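Running a small print supply shop after the school orders stopped

May 18, 2019

The owner of Lelcombe Paper & Post has been selling stationery from the same corner building for 53 seasons, as she puts it, counting two selling seasons to the year. She asked that her name be left out of this piece. Everyone in town who buys envelopes knows it already, she said, and the rest have no need of it.

We met in the back office on a slow morning. She had the order book open and went on filling it in while she talked.

Her shop used to depend on one customer. Every March the school district in Cirstead sent over a single large order for paper, folders and exam envelopes, and that order paid the rent through the summer. Then the district moved its purchasing to a central contract.

“I got a letter, two paragraphs,” she said. “The first one thanked me. The second one gave the date.”

She did not lay anyone off, mainly because there were only 4 of them and one was about to retire anyway. She spent the following spring going through old receipts to see who else had been buying from her. There were 343 names on the list by the time she finished, a lot of them people who had come in once for a ream of paper or a birthday card.

“I had been treating those people as extra,” she said. “They were most of the shop. I just hadn't added them up.”

Plain white paper is still what she sells most of. She buys it by the pallet and splits it into smaller lots, because many of her customers live in apartments and don't want a full carton.

“People will pay a little more per sheet if they don't have to carry the whole box home,” she said. “I was slow to see that. I kept telling them the carton was the better deal, and they kept leaving without it.”
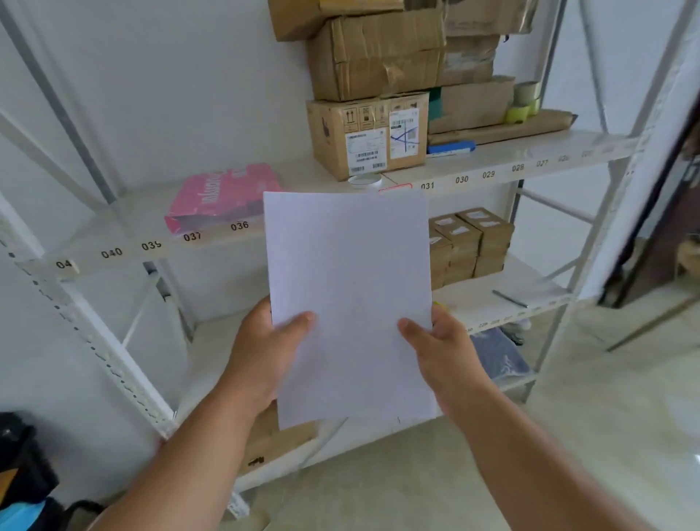 Plain white paper, beside shelves with numbered labels.

She is careful about what she keeps in stock. Each item has a page in the order book, and if a page has no entry for a year she sells off what is left and does not reorder. Fountain pen cartridges went that way. So did desk calendars, which she misses.

“I liked unpacking them,” she said. “But you can't stock a thing on the grounds that you like unpacking it.”

For a while she used a stock program called Histico, which a supplier had recommended. She paid for it for a year and then went back to the book. The program was fine, she said, but she was entering everything twice, once on paper out of habit and once on the screen out of guilt. Her younger employee still thinks she gave up too early, and they have agreed not to discuss it during opening hours.

Letter writing has turned out to be a steadier line than she expected. She started a small evening group in the room over the shop, with coffee and a long table. It meets twice a month. Some people come to write to relatives, and a few come to work on their handwriting. One regular writes only complaints to utility companies and reads the best ones out loud.

“They do buy things, but not much,” she said. “A pad, some stamps. What they do is talk about the shop to other people. I have never paid for an advertisement that did as well.”

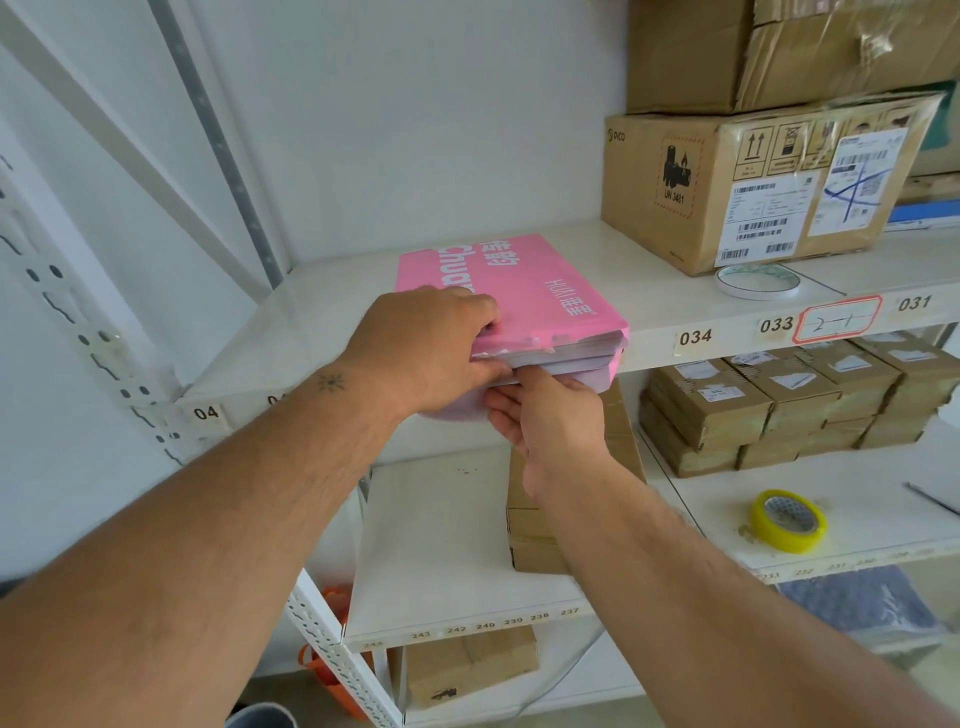
She is less cheerful about wedding stationery. The margins are good, she said, but every order brings at least one reprint, usually over a spelling. The last one she took was for a family called Baranauskienė, and the proof went back and forth over the mark on the final letter until the printer got it right. She checked each invitation herself before they went out.

“It's their name,” she said. “If it's wrong on the envelope, they will remember that longer than they remember the flowers.”

Asked what she would tell someone opening a shop like hers now, she took a while to answer. She would tell them to rent a smaller place than they think they need, she said, and to write down what people ask for and don't find. She keeps that list taped inside the cash drawer. The week we spoke it had airmail paper on it, and a certain width of brown tape, and graph pads with holes already punched.

She has thought about selling the business. A buyer came by last year and walked through with a tape measure, and she found that she disliked him for no fair reason. He wanted the building for a dental office. She told him she would think about it and then did not call back.

The lease has nearly 2 years left on it. The landlord wants to know her plans by the fall — she has already put him off once — and her accountant would like to know as well.

“I'll renew, I expect,” she said, turning to a fresh page in the order book. “Ask me after the back-to-school rush.”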